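Minutes of the December meeting, Undico household machines group

I took the notes again, so blame me for the spelling. We started at half past six, and the radiators were on for once!

Last time's minutes were agreed, with one fix: the Sovside grant is for 3,000 pounds, and I'd typed 300. Sorry. We have 877 left.

The main item was whether a machine can clear a table yet. I went in as the doubter (I usually do) and we spent far too long on pens and rulers.

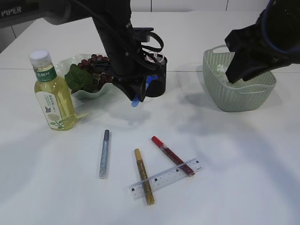 Pens, a ruler and the green basket, with the arms at work.

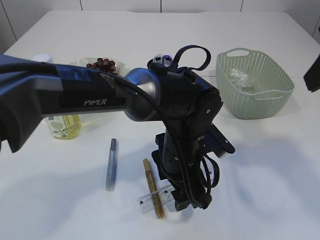
Half the room thought tidying is nearly there and laundry is years off. The other half said a child of five would still be quicker at both, and I'm with them, though I'd happily be wrong – I hate putting things away! We agreed that thin, flat things deserve their own session.

Guerra have offered us a talk on shelf stacking in shops. Accepted, provided it's short.

The Lernenis survey had 116 replies. Most people want help with the washing-up and hardly anyone wants it with cooking. I'll send the full table round.

Two actions, both mine: book the bigger room, and ask Guerra for a date.

Closed at ten past eight.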